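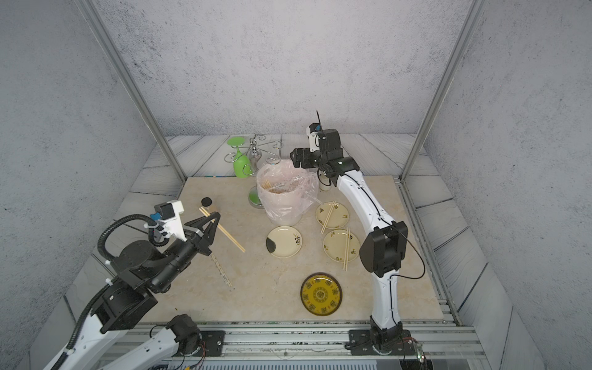 May, match ball pressure and rebound

Started 9.40 am. Carrying on from the last entry, where the Caketti balls were losing pressure between the Brokport training session and kick-off. Same set of eight balls, numbered in marker next to the valve. Ball 3 was renumbered last month after the ink wore off, so anything filed under 3 before then needs checking against the old sheet.

Gauge first. The Zodix digital reads a touch higher than the dial gauge at the bottom of the range and agrees with it everywhere else. Used the Zodix for everything today and left the dial in the drawer. If anyone tops up from the dial please write D beside the reading.

All balls set to the same pressure, valves oiled, left on the rack. Re-read after 35 minutes. Balls 1, 2, 4, 5 and 7 hadn't moved by more than the last digit. Ball 6 was down a little. Balls 3 and 8 were down enough that I'd pull them from a match bag.

Leak check in the sink with the valve under water. Ball 8 gave a slow string of bubbles from the valve itself. Ball 3 gave nothing at the valve and nothing I could find along the seams. Squeezed it hard and still nothing. Might be the bladder seeping somewhere under a panel where it doesn't show.

Swapped the valve on 8 for a Bielecka one. Fiddly job. The old valve tore coming out and I had to fish the tail end through with tweezers. New one seated on the second go with plenty of glycerine. Reinflated 10.55, will read it again after lunch.

Aleksandra Ziółkowski wants to know if the needles are doing the damage. Fair question. The needles in the club kit are all scratched near the tip and one has a proper burr on it - you can feel it with a fingernail. I've binned that one and polished the rest with fine wet and dry. No way of telling from today's numbers whether that was the cause, but dry needles with rough ends can't be helping.
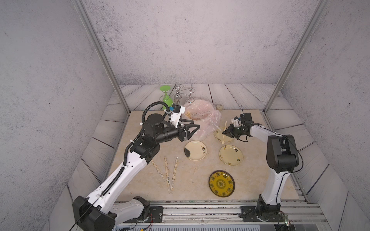 Stone-look tabletop and mottled grey walls, both arms at the front rail.

Rebound next. Drop from the 2 m mark onto the concrete slab by the roller door, 15 drops per ball, height read off the phone video against the wall tape. Did balls 1, 4 and 6 only. 1 and 4 were close enough to call the same. 6 came up lower and the spread was wider, with a couple of drops kicking off sideways. It's gone slightly egg-shaped, and measuring it round the seam in two directions shows it clearly. Retiring it to the juniors' shooting wall.

Threw out drops 9 and 10 on ball 4, the tape had slipped. Re-taped and repeated both.

Slab temperature matters more than I'd allowed for. The sun got onto it around half eleven and the last few drops on ball 1 crept up. Next time do the lot before 11 or pull the door down.

1.30 pm. Ball 8 holding on the new valve. Ball 3 down again. Marked 3 with a cross and put it on the shelf above the compressor, don't send it back out.

To do
Order more Bielecka valves, we have two left.
Ask Brokport what pressure they top up to at half-time and who does it.
Repeat the rack test overnight, with the heater off.
Rebound for 2, 5 and 7.
New tape for the wall, the cloth kind.
Copy today's readings into the shared sheet from row 27 down. Rows above that are the old numbering.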